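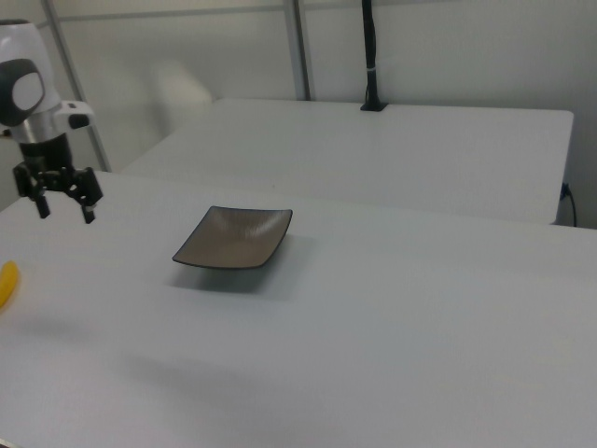 Vedville Supper Club opens its doors in October

Hi, I'm Thu Lương, and I'm so happy to finally share this news! The Vedville Supper Club is moving out of my apartment and into a real dining room on the ground floor of the old Drivholm building. We'll have 60 seats, one long menu and a kitchen with more than one working burner (my neighbors will be thrilled).

We've been cooking together for five years now, mostly noodle soups, braises and whatever the Munasinghe farm stand had too much of. More than 400 people are on our mailing list, and every one of them gets first pick of the opening week tables.

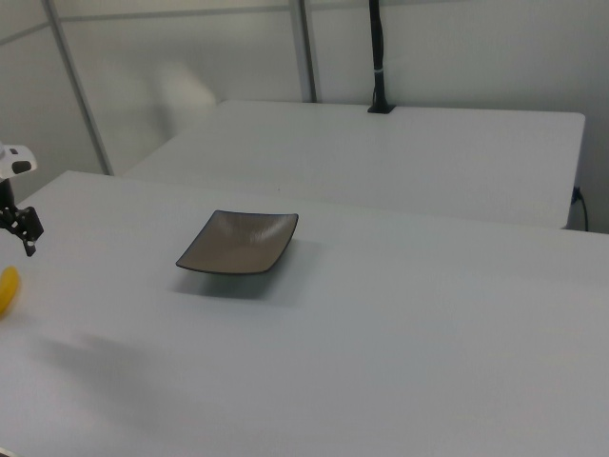
The menu is built around small plates, and I've been fussing over it all summer. Guests pick five dishes, pass them around and order more if they're still hungry. I like plates with a bit of an edge to them, like the square one with the dark rim and turned-up sides, so the sauce stays put when it goes down the table. Braised eggplant, sticky ribs, cold tofu with ginger - all of it gets passed.

Dessert is where I let myself go a little wild.

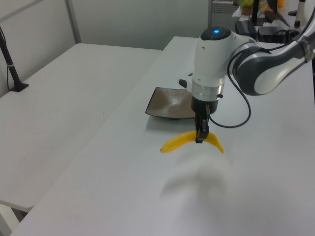
There will be coconut tapioca, a dark caramel flan and a rotating fruit course from our pastry cook at Jaris Bakery, who is already testing batters and won't let me near the oven.

Dinner starts at 6 p.m. To book a table or set up a press visit, reply to this release or stop by the Drivholm building and ask for Thu.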